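Thread time, because a few of you asked what I've been on about since September with the laundry. Short version: you can teach a robot arm to handle clothes without having the robot in the room. Long version, well, keep scrolling.

We filmed all of it with hand-held grippers, one in each fist, and a camera on your head.
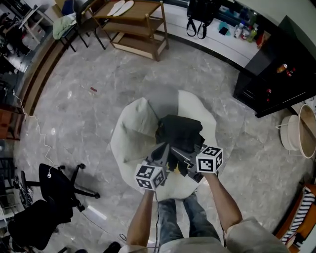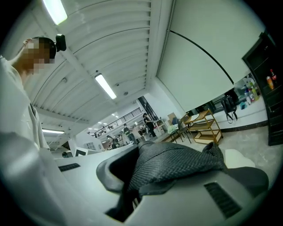 Both from the same spot, one from up top and one from a gripper.

Osian Beddoe

Feb 16, 2020

2/ The question was pretty narrow. If a person does the task with grippers in place of fingers, how many goes do you need before a policy trained on them can do it on an arm? Everyone I know had a number in mind and all the numbers were different.

3/ We ended up with 1,928 demonstrations that passed the checks. Clothes, towels, cloths, anything floppy. I now have strong opinions about black fabric. You can't find the edges, the camera can't find the edges, everyone has a bad time.

4/ The white cubes with the black patterns are how we get the pose of each gripper. The head camera sees the pattern and works out where the hand is and which way it's tilted. Lovely when it works! When you cross your wrists and hide one cube behind the other, less lovely.

5/ So we fill those gaps with a tracker Bielecka wrote, which we call Wasska (long story, involves a bus trip). It takes the last good pose, takes the next good pose, and uses the gripper camera's own motion to join them up. Before that we were binning heaps of perfectly decent takes.

6/ Now the result. We trained the same policy three ways: head view only, gripper views only, and the lot together. Then 100 trials each on the arms, same starting pile, same time limit.

7/ Gripper views on their own beat the head view on their own. I did not see that coming and I lost a coffee to Salton over it. The wide lens picks up an awful lot of the room, and my guess is the policy uses all that background to work out where the hand is going.

8/ Both together was best, but only by 5 trials over the gripper views. That's small! Please don't quote me as saying the head camera is magic. We'd need a lot more trials before I'd put money on that gap being real.

9/ Where it falls over: picking up one layer when there are 2 stuck together. People do a tiny rubbing motion to split them, and you can do a clumsy version of it with the grippers, but the policy mostly copies the pinch and skips the rub. Grabs both, lifts both, looks very pleased with itself.

10/ Also your forearms get sore. Put that in your methods section. My grip was shot by the end of a long session and you can see the demos get slower in the data, so we've started capping how long anyone goes for.

11/ Someone asked if tidying the room first would help. We tried a plain backdrop for one batch and the policy trained on it got worse the moment we moved the arms to a different bench. Clutter stays - my favourite finding of the whole project, and my excuse at home as well.

12/ Next up is the same recipe with the Clutov arms, which have a different reach and a much grumpier wrist. If the demos carry over without recollecting anything I'll be unbearable for a month.

13/ Write-up is with Salton for a last read. Happy to answer questions on the cubes, the tracking or the training split, just pop them under this one and I'll get to them after tea.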